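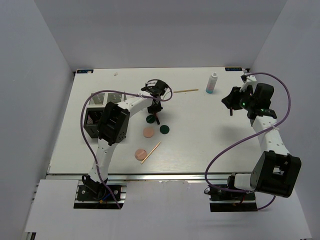
소메나리(Somenari), 2월

Lurkell 장비계획팀 채용 공고: 양팔 작업대 도입·예산 담당

Lurkell은 Gál 프로젝트의 다음 단계에 투입할 장비의 구매, 예산 편성, 설치 일정을 맡을 담당자를 모집한다. 근무지는 소메나리 사업장이며 고용 형태는 계약직이다. 계약 기간은 3년으로 한다.

담당 장비

Gál 프로젝트의 기본 단위는 로봇 팔 두 대를 앞쪽 좌우 장착판에 설치한 작업대다. 상판은 흰색이고 뒤와 양옆은 회색 벽으로 둘렀다. 팔 사이에 원반, 막대, 병, 바구니 같은 소형 물품을 놓고 집기와 옮기기 작업을 진행한다. 신규 작업대도 이 배치를 따르며, 담당자는 팔과 그리퍼뿐 아니라 장착판, 전면 레일, 벽 패널, 배선, 작업용 물품까지 한 묶음으로 산정해야 한다.

현재 예산서는 팔 본체와 나머지 품목을 따로 관리한다. 이 방식에서는 케이블과 체결 부품이 소모품 계정으로 넘어가 작업대 단위의 총비용을 산출하기 어렵다. 다음 예산 주기부터는 작업대 단위로 원가표를 작성하며, 양식 개편도 신임 담당자의 업무에 포함된다.

주요 업무

신규 작업대의 구매 사양서 작성. 팔의 가반하중, 도달 거리, 반복 정밀도, 제어기 인터페이스, 그리퍼 손가락 교체 방식을 항목별로 기재하고 필수 조건과 협의 가능 조건을 구분한다.

견적 접수와 비교. 본체 가격만으로 순위를 매기지 않는다. 운송, 통관, 설치, 초기 교정, 예비 부품, 보증 연장 비용을 합산한 금액을 기준으로 한다. 공급사가 일부 항목을 별도 견적으로 제출한 경우 같은 범위로 환산한 뒤 비교표에 올린다.

납기 관리. 사내 기준 납기는 발주 확정일로부터 60일이다. 이를 넘기는 품목은 대체품 검토 또는 선발주 대상으로 분류한다. 선발주는 사양이 확정된 품목에 한한다.

예비 부품 계획. 손목부와 그리퍼, 외부로 노출된 케이블은 마모와 간섭이 잦은 부위로 본다. 점검 주기는 누적 가동 2,000시간으로 정해져 있으며, 담당자는 이 주기에 맞춰 교체 부품의 최소 보유량을 계산한다. 보유량 산정 근거는 Pukex에 기록한다.

설치 공간 검토. 팔의 동작 범위, 벽 패널과의 간격, 정비 인력의 접근 경로, 전원 용량을 도면에서 확인한다. 두 팔의 작업 영역이 겹치는 구간은 안전 담당 부서와 함께 검토하고 합의 내용을 사양서 부속 문서로 남긴다.

작업용 물품 목록 관리. 원반, 막대, 용기류는 단가가 낮지만 치수와 표면이 달라지면 이전 작업 결과와 비교할 수 없다. 규격을 고정하고, 단종이 예고된 품목은 같은 생산분으로 추가 확보한다.

검수와 자산 등록. 입고 검수는 외관, 수량, 통전, 무부하 동작 순으로 실시한다. 검수서에 서명이 없는 장비는 자산으로 등록하지 않으며 대금 지급 절차도 시작하지 않는다.

예산 운영 방식

예산은 도입비와 운영비로 나뉜다. 도입비에는 장비 대금, 운송, 설치, 교정이 포함된다. 운영비에는 예비 부품, 작업용 물품, 정비 계약, 소프트웨어 사용료가 포함된다. 계정 간 전용은 재무 부서의 사전 승인이 필요하다.

담당자는 매월 집행 현황표를 작성한다. 현황표에는 발주액, 미지급액, 예상 잔액을 구분하여 적는다. 환율 변동분은 별도 행에 기재하고 예비비로 처리한다. 예비비를 공급사 추가 청구에 사용할 경우 계약서의 해당 조항을 첨부한다.

중고 장비의 구매는 원칙적으로 허용한다. 다만 누적 가동 시간을 제어기 기록으로 확인할 수 있어야 하고, 감속기와 브레이크의 점검 이력이 있어야 한다. 이력이 없는 장비는 가격과 관계없이 제외한다. 임차는 설치 후 사용 기간이 계약 기간보다 짧을 것으로 예상되는 장비에만 적용한다.

자격 요건

산업용 또는 연구용 자동화 장비의 구매, 설비 계획, 생산기술 분야 실무 경력 2년 이상.
기계 도면과 전기 결선도 판독 가능.
스프레드시트를 이용한 원가표 작성과 시나리오별 비용 비교 가능.
한국어로 사양서와 계약 검토 의견서 작성 가능. 영문 견적서와 기술 자료 독해 가능.

우대 사항

협동 로봇 또는 양팔 시스템의 도입 경험.
그리퍼 선정 및 손가락 설계 변경 업무 경험.
수입 장비 통관 및 관세 환급 실무 경험.
Pukex 또는 유사한 자산 관리 도구 사용 경험. Pukex 경험이 없는 지원자는 입사 후 사내 교육을 받는다.

로봇 프로그래밍 능력은 요구하지 않는다. 제어 프로그램은 운용팀이 작성한다. 다만 무부하 동작 검수에 입회하므로 비상 정지 절차와 수동 조작 모드는 입사 후 교육 과정에서 익혀야 한다.

근무 조건

주간 근무이며 교대 근무는 없다. 장비 반입일에는 근무 시작 시각이 오전 7시로 조정될 수 있고, 이 경우 퇴근 시각도 같은 폭으로 앞당긴다. 공급사 공장 검수를 위한 출장이 있다. 출장비는 회사 규정에 따라 지급한다. 급여는 경력과 직급 산정 결과에 따르며 면접 단계에서 서면으로 제시한다.

작업장 출입 시에는 안전화를 착용한다. 팔에 전원이 들어간 상태에서 작업대 안쪽으로 손을 넣는 행위는 직무와 관계없이 금지한다.

제출 서류

이력서. 담당했던 장비의 종류, 본인의 역할, 집행 권한의 범위를 명시할 것.
경력 기술서. 납기 지연 또는 예산 초과가 발생한 사례를 포함하고 원인과 조치 내용을 적을 것.
원가표 견본. 양팔 작업대 한 조를 가정하고 도입비와 운영비를 구분하여 작성할 것. 금액의 정확도보다 항목 누락 여부와 산출 근거를 평가한다. 이전 직장의 기밀 자료는 포함하지 않는다.

서류는 PDF로 변환하여 채용 페이지의 지원 양식에 첨부한다. 원가표 견본은 수식이 남아 있는 원본 파일을 함께 제출한다. 우편 접수는 받지 않는다.

전형 절차

서류 심사, 실무 면접, 최종 면접 순으로 진행한다. 실무 면접에서는 서로 다른 범위로 작성된 견적서를 제공하고 비교표를 작성하게 한다. 계산기와 스프레드시트를 사용할 수 있으며 인터넷 검색은 허용하지 않는다. 면접 전 작업장을 둘러보는 시간이 있으며 이 시간은 평가에 반영하지 않는다.

접수는 2월 마지막 금요일 오후 6시에 마감한다. 마감 시각 이후 수정된 서류는 심사하지 않는다. 결과는 합격 여부와 관계없이 지원 양식에 기재한 전자우편으로 통보한다. 제출된 서류는 채용 절차 종료 후 파기하며, 지원자가 요청하면 그 전에도 파기한다.

직무 범위와 사양서 양식에 관한 문의는 채용 페이지의 문의란에 "Gál 장비계획"을 제목으로 기재하여 등록한다. 공급사의 영업 문의는 같은 창구에서 받지 않으며 구매 부서로 별도 접수해야 한다.

Lurkell 장비계획팀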